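Bakdale Residents' Newsletter
The small table: clearing it, keeping it clear, and what to do with the boxes
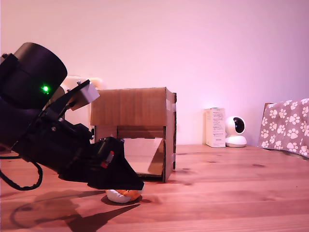 A few of you wrote in after the last issue to say that the piece on hall cupboards was all very well, but that the real trouble in your house is a table. It's the one that ends up against a wall near a socket and slowly takes in everything that has no other home. We have one too, so this month's household item is on that.

The flats in Carport Row and Matubbar Court were built with one decent stretch of wall in the living room, and most people have put a table there. It gets used for meals, post, mending, homework and anything that needs charging. A table doing that many jobs will never look like one in a shop window, and I wouldn't try. What follows is what has worked for us and for the neighbours who replied.

Start with the cardboard

Boxes take up more of the table than the things that came in them. Most of us keep the box in case the item has to go back, then forget when the return period ends. Write the last return date on the box in thick pen on the day it arrives. When that date has passed, open the box out flat and put it with the recycling.

Some boxes are worth keeping. A sturdy one turned on its side makes a perfectly good cubbyhole at the back of a table, and costs nothing. Put the opening towards you and you can slide in a tray of pens, a sewing tin or the week's letters. If the edges have started to split, run tape along them before you use it, on the inside as well as the outside. White paper tape looks neater than brown parcel tape but doesn't hold as well, so use two layers.

You can line the inside if you like. Leftover wallpaper does the job, and so does sticky-backed plastic. A shiny lining throws a bit of light into the back, which helps if your lamp is on the wrong side. Cut the lining slightly small and press it in from the middle outwards. One reader in Matubbar Court lined hers with kitchen foil, and says it looked good for a week and then tore.

Small product boxes are a different matter. If something is likely to be sold or passed on later, keep the box, but keep it somewhere else. The top of a wardrobe is fine. Put the leaflet and any spare screws inside, and fold the lid shut so that they don't fall out when you lift it down.

Plugs and cables

If the table stands in front of a socket, leave a gap behind it wide enough for your hand. I had ours pushed hard against the wall for two winters and had to drag the whole thing out every time I wanted to unplug something. A hand's width has made no difference to the room.

Don't stack cardboard right up against a plug that is in use. Move the box along or shift the plug to another socket.

Cables on a table top do best if they all leave by the same side. Choose the side nearest the socket. A cable that loops out over the front will be caught by a sleeve sooner or later, and whatever is on the end of it will go on the floor. Bag ties are enough to hold a spare length together. Put a label on the plug end as well, a scrap of masking tape with one word on it. We did this in November and I still haven't pulled out the wrong one.

Anything with a lens

Several households now have a small indoor camera for keeping an eye on a pet or the front door, and the table is where it tends to get put. Two requests. Please think about what it is pointing at, particularly if your window looks across the court into somebody else's. And tell visitors it is there. A shelf is a better place than a table in any case. It is less likely to be knocked, and you get the table back.

If you do leave one on the table, set it near the end, well away from cups. Wipe the lens with a dry glasses cloth.

Very small things

Balls, toy parts, buttons, the odd bead. These are what make a table look untidy even when there is hardly anything on it. Keep one shallow bowl for them and let it fill up. On Sunday evening tip it out, return what has an owner and throw out the rest. We had an argument at home about whether the bowl should have a lid. I was against, on the grounds that people won't lift a lid to put away a button, and so far the bowl has stayed open.

If you have a baby or a puppy in the house, the bowl needs to be up high and the rule needs to be stricter.

Chairs and blankets

The back of a chair is a sensible place for a blanket, and in a flat without much storage it may be the only one. It should hang so that it doesn't trail on the seat or slide across the table. Fold it lengthways once, then drape it over with the longer part at the back. Fleece ones slip on a polished wooden chair. A couple of large clothes pegs on the underside will stop that.

Pet blankets need a shake outdoors before they go over a chair, and a wash more often than you would think. Turn them inside out if you can, use a cool wash, and leave out the fabric softener, which makes the hair cling. The Prultine launderette on the corner takes larger ones and asks that you shake them off first. The big machine there costs £6 and is usually free before lunch.

Looking after the top

Wooden tops mark easily. Dust with a dry cloth first, then use a cloth that has been wrung out well, and go with the grain. Don't leave cardboard standing on a damp surface or you may get a stain in the shape of the box. Put felt pads under anything heavy or anything with a hard base. A card of 40 pads is £2 on the market and will do every chair in the flat with plenty left over.

For scratches, try a little wax on a soft cloth before you go near sandpaper. For white rings from cups, leave them alone for a day or two, as some fade without any help. If the table is rented along with the flat, ask before you sand or varnish anything.

A word on light, as it came up in three of the replies. Coloured bulbs are cheerful on a plain wall and plenty of you have them. They are no use for cleaning by. Pink and purple light will hide dust and crumbs very well, so switch to an ordinary bulb or wait for the morning before you decide that you have finished.

How long it takes

Noemi Pennington at number 89 cleared hers in one evening, with the radio on, and reports that most of the time went on reading old letters. Ours took a weekend. If you can't face the whole of it, do the end nearest the door and leave the other end for next week.

Swap table

The next swap table is on Thu 2 July in the ground floor room at Carport Row, from half past five until eight. Bring household items, toys, blankets (washed, please) and small electrical goods that work. If you still have the original box for something electrical, bring that too, as things go much faster with it. We can't take mattresses, paint or glass shelves. Anything left at eight o'clock goes home with whoever brought it.

Flattened cardboard can be left in the cage by the bin store at any time. Please take the tape off the larger pieces, and don't leave boxes standing up beside the cage when it is full.

Next issue: drying washing indoors. Send your tips to the usual address or put a note through the door of the ground floor room.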